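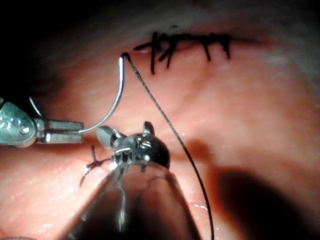 Four separate black stitches along the incision, with a curved needle and its thread below.

The stitch that never went away

The simple interrupted suture is usually the first stitch anyone learns, and many surgeons go on using it for the rest of their working lives. Each loop is passed, tied and cut on its own. If one fails, its neighbours carry on holding. The price is time, as every stitch needs its own knot.

At the Limsakul skills centre in Stinivby, trainees spend the first 2 sessions of the suturing course on this stitch and nothing else. The course is called Lisa, after the building it started in, and has 7 sessions in all. Places are limited to 22.

Most of the work is done on practice pads. A pad is a slab of rubbery material meant to stand in for skin and the tissue beneath it. The centre buys its pads from Tuveck and got through 1,449 of them last year. Trainees are told to use the whole length of a cut before asking for a new one, then turn the pad round and start another.

The needle is curved for a reason. It should go in square to the surface and follow its own arc through the tissue, so that it comes up on the far side without being dragged. Beginners tend to push it straight, as they would with a sewing needle. The pad shows this up quickly, with a hole that is wider than it should be. Instructors ask for the needle to be held along its body, well clear of the tip, where a clamp would blunt it.

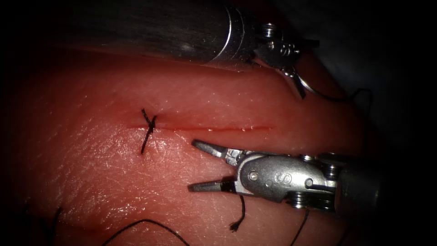 One knotted stitch near the left end of the cut, with the rest of the line still open.

Spacing is the next thing to learn. The usual rule on the course is to keep the gap between stitches equal to the full width of each one. Some trainees start at one end and work along. Others put a stitch in the middle and halve the gaps on either side, which helps on a long cut where the edges have drifted out of line.

Then there is the knot. It is pulled down until the edges meet and no further. On skin, a stitch that is too tight can cut off the blood supply to the edge of the wound, and a rubber pad gives no warning of that. What it does show is puckering, and instructors look for it first when they come round.

The tails are left long enough to grip when the stitch has to come out. Black thread is popular for practice as it is easy to see against pink or red. Offcuts go in a tray on the bench, and used pads are kept until the end of the course so that trainees can lay the first one beside the last.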